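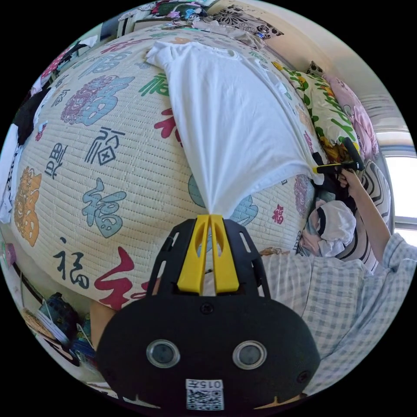 Section 4. Filing a complaint about an officer or deputy

This section covers the steps for entering a new complaint in the Nestix intake system, from the first contact with the person complaining to the hand-off to an investigator. It applies to front desk staff, records clerks and civilian intake workers at the Lomunport office and its two branch counters. Supervisors should also read Section 5, Reviewing and assigning complaints.

Last revised 23 February 2020 by Asif Jatoi, Records and Intake.

Before you start

You need a Nestix login with the Intake role. If the New Complaint button is gray, your account has the Viewer role only. Ask Magdy Gaber in Systems to change it. Role changes take effect the next time you sign in.

Have the following ready if you can:

The name and contact details of the person making the complaint
The date, time and place of the event
The badge number, car number or a general account of the officer
The citation, case or call number, if there was one

None of these is required to open a file. A complaint can be made without a name, by a third party, or by someone who does not know which agency was involved.

CAUTION: Do not run a warrant or license check on a person who has come in to make a complaint. Do not ask about immigration status. Both are barred by the intake policy, and every search made from an intake terminal is logged.

4.1 Opening the file

1. Sign in and choose New Complaint from the left-hand menu.

2. Select how the complaint came in: Counter, Phone, Mail, Web form or Referred. For a complaint passed on by a council office or another agency, choose Referred and type the name of the office in the box that opens.

3. Enter the date the complaint was received. For mail, use the date on the received stamp and not the postmark.

4. Click Create. Nestix gives the file a number made up of the year, the branch code and a running count, for example 20-LM-139. Write this number on any paper that came with the complaint.

5. Give the number to the person before you go further. If the call drops or they have to leave, they can use it to pick up where they stopped.

Note: A file cannot be deleted once it has a number. If you open one by mistake, set the status to Void and enter a reason. A supervisor will see it in the weekly list.

4.2 Taking the statement

1. Open the Statement tab.

2. Choose the language. If the person wants an interpreter, click Request Interpreter and wait for the line to connect. Do not use a family member or another visitor as an interpreter, even if the person offers.

3. Let the person give the whole account once before you begin typing. Then go through it again and enter it in their own words.

4. Use quotation marks for anything the person says an officer said to them. Do not correct the grammar and do not leave out offensive words.

5. Read the statement back. Make any changes the person asks for, then click Lock Statement.

After the statement is locked, changes go in as dated additions. The first version stays on file.

Note: The Statement box holds 50 lines on screen but has no upper limit. Earlier versions cut off long entries on printing. This was fixed when the office moved to the Medrano print server, but check the last page of a long statement before the person signs.

4.3 Choosing a category

The category decides which investigator receives the file and how soon it must be looked at. Pick every category that fits. There is no penalty for choosing more than one.

Stop, search or detention
Use of force
Discourtesy or language
Unequal treatment
Property or towing
Failure to act
Other

Choose Unequal treatment when the person says that race, ethnic origin, religion, sex, age, disability or language played a part in what happened. It is not your job to decide whether that is so. Leaving the category off because the statement seems thin was the most common error found by Tsz-kin Kwan in last year's file check – 14 files had to be reopened.

CAUTION: If Use of force is selected and the person has an injury, go to the Medical tab before doing anything else. Offer to call an ambulance. Record the offer and the answer.

4.4 Adding video and documents

1. Open the Evidence tab and click Add.

2. For body or dash camera video, enter the call number and click Hold. This sends a hold notice to the Revetti archive, and the recording will be kept past its normal deletion date. You do not need to find the recording yourself.

3. For files brought in by the person, use the blue reader at the counter. Do not plug a phone or memory stick into the intake terminal.

4. For paper, scan both sides and return the originals unless the person wants to leave them.

5. Check that each item shows a green mark. A yellow mark means the upload has not finished. Leave the tab open until it changes.

Note: If the hold notice comes back with error 51, the call number was not found. Check for a missing zero at the front. If it still fails, phone Hermenegildo Cisneros at the archive desk, give the date and the street, and record the call in the Notes tab.

4.5 Signing and hand-off

1. Click Print Receipt. Two copies print.

2. Ask the person to sign one copy. A signature is not required. If they decline, check the Not Signed box.

3. Give them the other copy, along with the sheet titled What Happens Next.

4. Ask how they want to be reached and enter it under Contact. If they do not want mail sent to their home, check Hold Letters and enter another address or a phone number.

5. Click Submit. The file moves to the supervisor queue and can no longer be edited from the counter.

Complaints that name a supervisor on duty go to the queue of Frans Stevens, the outside reviewer. Nestix does this on its own when the name or badge number matches. If the person gave only a rank, select Route to Outside Reviewer by hand before you submit.

The automatic letter goes out on the next business day. For what to do when a letter is returned by the post office, see 5.6.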